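The Slow Burn of "Zasinum" Finally Pays Off

By Seren Penry

If you gave up on "Zasinum" somewhere in the middle of its second season, I get it. I nearly did too. The crime drama had parked its two best characters in separate towns, the missing ferry plot had gone quiet, and there was an entire hour in which Detective Shek mostly repaired a fence. But please come back! The third season wrapped up in October, and it is the most fun I've had in front of a television all year.

Spoilers follow for the first six episodes. I'll leave the last two alone.

When we pick things up, Shek (Sze-wing Wan, better than ever) is off the force and working nights at the harbor office in Kiveck. The town is still recovering from the flood, half the storefronts are dark, and her old partner Tom Hale isn't taking her calls. Then a shipping clerk turns up dead with a ledger in his coat, and one of the entries is for a boat that was supposed to have sunk in season one. I sat straight up on the couch. They'd been holding on to that boat the whole time.

Nia Cadwaladr, who took over as showrunner this year, has said in interviews that she read all 134 pages of the original series outline before she wrote a word of her own. You can tell. Small things from the pilot start to matter again, like the wrong date on the chapel plaque and the brother everyone talks about in the past tense. Even the fence comes back, and I owe it an apology.

Wan has always been good at silence, and the new scripts give her more to do with it. There's a scene in episode three where Shek listens to a voicemail from Hale in the harbor office, plays it again, and then goes back to filling out a tide chart. It runs close to four minutes. I could have watched ten. Aled Ifans, as Hale, has the harder job, because for most of the season we don't know whether to trust him, and he plays every conversation so it works both ways. Go back to his diner speech in episode two once you've seen episode five. It's a completely different speech.

Then there's Ketero, the freight company that seems to own everything in Kiveck except the chapel. Earlier seasons kept it in the background as a logo on trucks. Now it gets a face in Idris Mathias, who plays regional manager Colin Rusk as the nicest man in town, always carrying somebody's groceries, always asking after their mother. He's terrifying. His first proper scene with Wan, across a desk with a bowl of mints on it, is my favorite thing in the whole run.

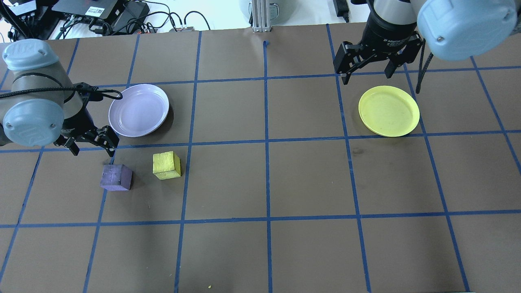
Episode four is the one fans will be arguing over for a while, and I'm firmly on the side that loves it. It's nearly all one interrogation, Shek and Rusk in a back room, with no music and hardly a cut in the first half. Cadwaladr blocks it like a board game. Each of them gets a side of the table, each makes a small move and then waits, and the space between them does most of the work. It has the tension of those two grippers held open over the blue-taped squares, one from the left and one from the right, with the plates sitting there on the board. When Rusk finally reaches for the ledger, I yelled at my TV.

Does everything land? No. The subplot with the mayor's son eats up a lot of episode five and never really connects, and I still can't follow the insurance business, even with a notepad. The ledger says 3,390 crates went out and 2,421 came in, and three different characters explain the gap in three different ways. Maybe that's the point. Maybe I need to watch it again, which I was going to do anyway.

The photography deserves a mention too. Kiveck has never looked so cold, all gray water and yellow kitchen windows, and the night scenes are dark without making you hunt for the remote to turn up the brightness. (Other dramas, take note.)

With the finale out, the show now stands at about 17 hours in total, and a fourth season hasn't been announced. The final shot leaves a door open, and I have a theory about who's standing behind it. It involves the brother.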